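Planning and Buying Equipment for a Cloth-Handling Cell
Course notes, unit 5
Instructor: Lovely Yap
September 8, 2019

These notes cover how to build a first budget for a station where grippers handle clothing and bedding. Read them before the worksheet. Most first drafts price the gripper carefully and leave the rest of the station to a single line called "other."

Grippers and fabric at the work surface:

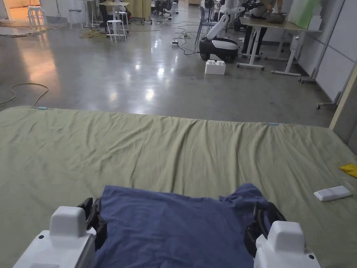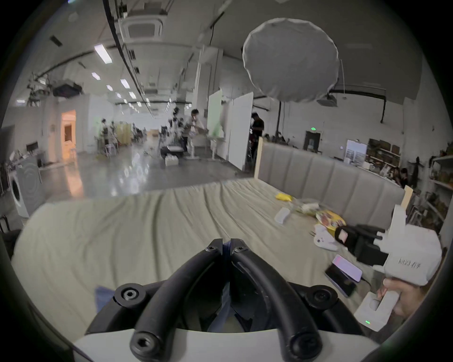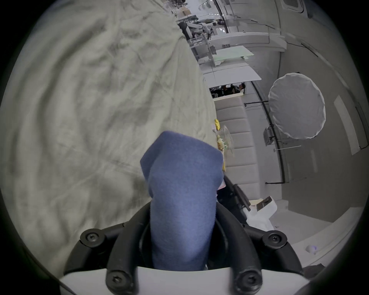
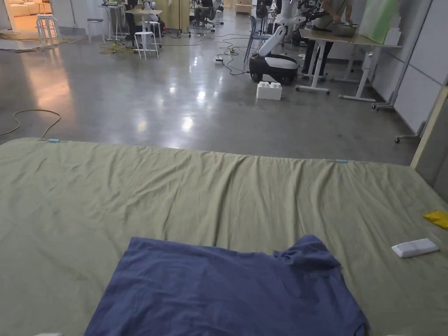 Should a small lab buy spare fingertips with the first order or wait until something wears out?

Buy them with the first order. Fingertips and sleeves are low-cost parts, and a second shipment can hold up work for weeks. Put them on the same purchase order as the gripper so they are covered by the same approval.

Start with the task

Write one sentence that says what the station must do, such as "fold a T-shirt on a bed-height surface." Every line in the budget should trace back to that sentence. If a line does not, move it to a separate wish list.

What goes in the budget

Grippers. Price them as a pair if the task needs two hands. Ask whether left and right units share parts. If they do, one spare kit may be enough.

Work surface. Include the platform, the covering and whatever holds the covering in place. Plan on at least two coverings so one can be washed.

Test items. Shirts, sheets and towels get stretched and stained. Treat them as supplies and reorder on a schedule.

Power and cable. Measure the run from the wall outlet to the station before ordering. Cable covers belong in this line too.

Floor space. Leave room for a person to get to each side of the surface — this is often missed when the floor plan is drawn from the catalog sizes.

Comparing quotes

For the worksheet you will use quotes from Havavari, Flillow and Dela Peña. The Havavari quote leaves out shipping. Flillow includes shipping but charges $600 for setup. Dela Peña includes both and has the longest lead time, around 4 months. Put all three on the same basis before you rank them. A Curnel service plan can be added to any of the three, so list it on its own line.

Timing

Work backward from the date the station has to be running. If that date is in November, the order may already be late for one of the suppliers. Mark which one on your worksheet and say what you would do about it.

Bring to the next class

Your one-sentence task, the completed quote table, and a floor sketch with the outlets marked. Rough pencil is fine for the sketch, but write the measurements in.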